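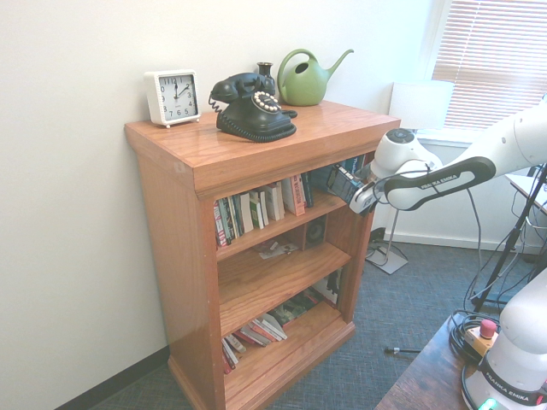
Working Safely and Politely Around the Arms
Course handout 2, Shared Robot Lab
Prepared by Wumpini Ametepe, with additions by Abla Smadi

Welcome back, everyone! Last week we talked about where robot safety standards come from and why they tend to be so long. This week we come down to earth and talk about how to behave in a room where an arm is working next to ordinary furniture. I know some of you would rather get straight to the programming (I was just the same as a student), but please read this through before your first session, and bring it with you, because we will be scribbling on it.

Before you power anything up

Find the emergency stop. I mean put your hand on it, say out loud which arm it belongs to, and check that your partner agrees with you. Where there are two arms in a room this matters a great deal more than people expect, and I have watched perfectly sensible students reach for the wrong button. The stop lives on the table beside the base, within reach of the person supervising, and it never goes underneath a notebook or a coat.

Next, walk the floor. Cables, lamp stands, tripod legs, anything long and thin that has ended up on the carpet -- look at all of it, and move what can be moved. Trips are dull to read about in an accident log, but they are what fills ours up. Follow each arm cable with your eyes from one end to the other and ask yourself whether it will still have slack when the arm is stretched out to its farthest shelf.

Setting out the shelves

Household tasks are lovely to work on, and they bring their own trouble. A book that leans is harder to grasp than one that stands straight, and a book lying over the front edge of a shelf or a top is likely to end up on the floor if a link brushes past it.

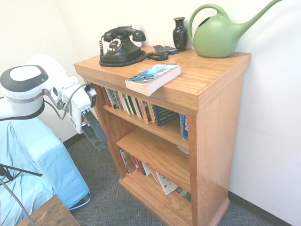

So decide before the run which things are part of the task and which are only there for company, and write both lists in the Hastosach log. Heavy or breakable things deserve a second thought. If you wouldn't want a vase to come down on somebody's foot, set it well back or take it off the bookcase altogether. Loose cords want tucking in too, as a gripper finger will happily hook a loop of cord and keep on going.

During the run

One person watches the arm and does nothing else. No phone, no typing, no friendly chat with the next group (this one is hard for me!). The other person runs the program and calls out each start: "moving," then a pause, then go. Nobody reaches into the shelves while the arm is enabled, even when it looks quite still and the book you want is right there. Stop it first, then reach.

Start every new motion at low speed, and bring it up only after a full clean pass.

For next time

Please read the Lammers chapter on risk assessment and fill in one hazard sheet for your own bench. Abla will collect them at the door.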